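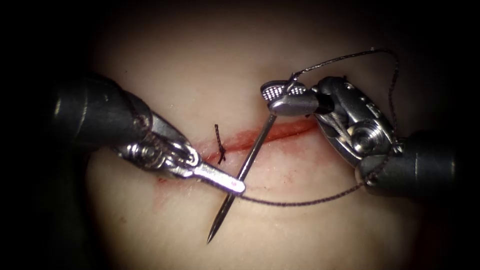

Left jaw across the needle shank, right driver at the top end. One stitch tied.

June, bench notes, suture pad work, Pusirside room. Started 9.40.

Main job was to go through the draft handling rules on real stitches and mark up the ones that don't hold. Brijesh wrote the draft (6 rules on one side of paper). I drove, he read them out and stopped me when I broke one. I broke two in the first stitch, so the wording gets changed or I do.

Rule 1, needle held by one instrument at a time except at handover. Fine as written. What it doesn't cover is using the second jaw to steady the shank without gripping. I do this all the time. Brijesh would count it as a handover, I wouldn't. Agreed wording: "contact without closure is allowed, and is logged as contact". Needs a code in the Covent log sheet.

Rule 2, needle tip in view whenever the needle is held. Keep. If the tip goes out of view, stop both arms and find it before moving anything. I'd like this one in bold at the top of the sheet.

Rule 3, driver teeth on the needle only, never on thread that will stay in the stitch. Harder to keep than it looks on paper. The braid takes marks from the teeth and we have no figure for how much that weakens it. Bramwell said they would pull-test some marked lengths for us. Until then: hold thread near the free end, and if it has to be held close to the wound, note it.

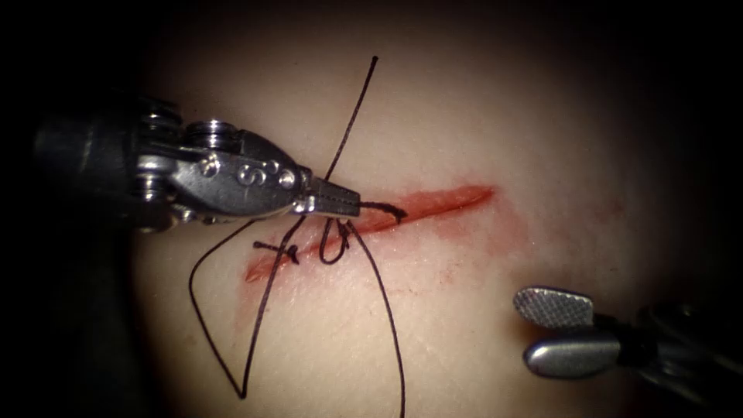

Thread in left jaws over the cut, right grasper open and clear of the wound.

Rule 4, idle instrument. The draft said "withdrawn from the field". Poonam objected to this last time and having tried it both ways I agree with her. If you pull the idle arm right out you lose it from the view, and the next move starts blind. Changed to: idle instrument stays visible, off the pad, off the thread, and away from the wound. Jaws open or closed is up to the operator but must be the same all through a session. I'm going with open.

Rule 5, loose thread. The draft only says "keep tidy", and you can't check that. Long strands crossing over the cut are where I get in a muddle about which one is the tail. Suggest we say: before starting a throw, say out loud which strand is the tail and which goes to the needle. If you can't say it, stop and sort the thread first. Brijesh wants a limit on starting length too. I put down 500 mm for trial; he thinks that is too long. Left open.

Asides. Log file for this session is 296, the earlier one to compare with is 483 (yes, the numbering is out of order, Cangate export again, don't rename them). Clock on the log PC is slow, so go by the file times only. Spare pads are on the second shelf now. 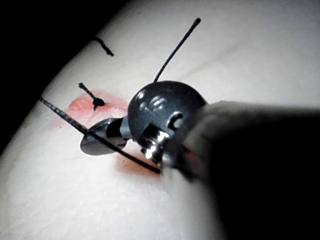 Notes from here on: Poonam Chaudhary

Taking over the sheet for the afternoon. Rule 6 is the one about cut ends, and it needs the wrist view as well as the bench view. The tail on a tied stitch can stand up from the pad, and from the bench camera I find it hard to judge how long it is. From close in you can see the knot and the tail together. So: check every knot in the wrist view before moving on, and write down which view you used.

The same view has its own problem. With an instrument shaft near the lens a good part of the picture is out of focus, and whatever is behind it can't be checked. Added a line to rule 6: a knot counts as checked only if the knot, both ends and the jaw nearest to it can be told apart. If not, mark it "not checked". Don't guess from the other camera.

I would also stop using the red staining on the pad as a guide to where the cut edge is. It spreads past the edge. Use the slit itself.

To do:
Brijesh to retype the sheet with changes to 1, 4, 5 and 6.
Contact code into the Covent log sheet (me).
Chase Bramwell for the pull tests.
Try the spoken tail check with someone who hasn't read the draft.
Starting length still to be settled.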